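Filed under: Grant Reports / Home & Shop Automation
4 min read

Second progress report to the Menzies fund, covering the period to the end of December

You asked us last time to say up front whether the machine can do the chores yet. It can do some of them, slowly, if nobody is hungry.

The money went mostly where we said it would. We put in 1,000 hours of arm time on the kitchen work, against a plan of 1,000, and we are prouder of that match than of most other things in this report. The arm software is still Tomow. We looked at moving to Otel and decided against it, mainly from fear.

Kitchen counters remain the bulk of the work. The proposal talked about "clearing and sorting a domestic surface," a phrase written by people who had been sitting at very clean desks. A working counter has bowls on it, bottles at the back, carrots, a drinking glass standing right in front of the carrots. The arm has to decide what is in the way and what is the job.
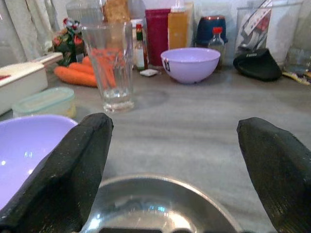
Our success rate on single pick-and-place tries is now 85 percent, which sounds fine until you picture a dinner guest who drops every seventh thing you hand him. Bowls do best. A rim is a generous target, and the fingers forgive a bad approach. Clear glass is still trouble, as we warned in the first report, and we have stopped promising a date for it. Steel is a separate sort of trouble, as it throws the light back and the depth estimate wanders off. The retraining on shiny surfaces helped more than we had budgeted for, and we'd like to keep that line open next period.

Cutlery got its own work package after the review. A fork lying flat on stone gives the fingers very little to get under. If the handle sticks out past the edge of the table, the grasp is far easier, so we have been teaching the arm to look for an overhang before it tries anything clever. Sliding a fork to the edge on purpose is the next step. We have made 400 attempts at the slide. A good many ended on the floor, and the floor is not in the scope of this grant. 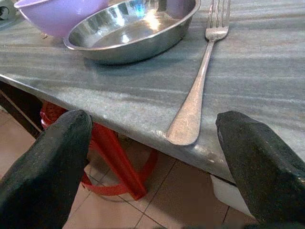 Binalau, reading the draft from the shop-floor side, objected that a fork at the edge is a fork about to be lost, and that any stockroom teaching people to work that way would be hearing about it by lunch. They would sooner see a different fingertip, thinner at the front, and leave the parts where they lie. We have taken the point and added a fingertip trial to the plan – a small one, paid for out of what we didn't spend on travel.

On the shop-floor half of the project there is less to tell. Bin sorting runs. It runs at a pace that lets you go and make coffee, and it stops when two parts are tangled. Shelf restocking has not started and will need to move to the next period.

Requests for your decision:

Carry over the unspent travel money to fingertips.
Move shelf restocking back one period.
Keep the shiny-surface retraining as its own line.

The spending table and the full list of failed grasps are attached separately. The second one is longer.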